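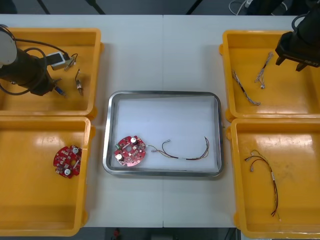
3 minute read

Racing Office Diary
2018-05-20

The second day of the May meeting at Brundlow closed at ten minutes to six, and the office was cleared by half past seven. This entry covers the card, the ground, the one inquiry and the matters carried over to the next fixture.

The going was given as good, good to firm in places, at the morning inspection. Osian Probert walked the course at six o'clock and again after the third race, and left the description unchanged on both occasions. Watering stopped on Friday night. The bend past the mile start rode a little faster than the rest of the track, and two of the visiting jockeys remarked on it when they weighed in. The rail there will be moved out before the next meeting.

There were 17 declared for the opening handicap, which is the largest field we have had on the round course this spring. Two were withdrawn before noon, one with a bruised foot and one on account of the ground, and the remainder were loaded without difficulty. The race went off four minutes late. Griffiths, carrying top weight, was held up in rear and won by a neck, having been switched to the outside with a furlong and a half to run. The time was a good one for the grade.

The feature race produced the inquiry. Gravavov passed the post first, with Odia beaten half a length in second, and the stewards called both riders in over possible interference inside the final furlong. Carys Sayce chaired the panel. The head-on film showed that Gravavov had drifted left under pressure and had brushed the runner-up once, and the panel found that this had not cost Odia the race. The placings stood. The winning rider was given a caution for careless riding. The announcement was made nine minutes after the finish - longer than the office would like, and the public address gave no word in the meantime. Meirion Bellis has been asked to see that racegoers are told at regular intervals when an inquiry is in progress.

The evening stalls test was satisfactory. Stall 8 had been slow to open on Saturday and was left empty for the whole of the card as a precaution. The contractor attended before racing and replaced a spring, and the gate will be returned to use next time.

Noman Khokhar reported that attendance was nearly 120 higher than on the same Sunday last year. The owners' and trainers' lunch was fully booked. Complaints were received about the line at the north turnstile between noon and one o'clock, and a further gate will be opened there on weekend dates.

Sioned Landeg of the veterinary team recorded one horse lame after the fourth race, which went home the same evening, and took routine samples from all winners.

Carried forward: the rail on the far bend, the north turnstile, the inquiry announcements, and the draft program for the autumn, on which trainers' comments remain open until the end of the month. The weighing room clock is still two minutes slow.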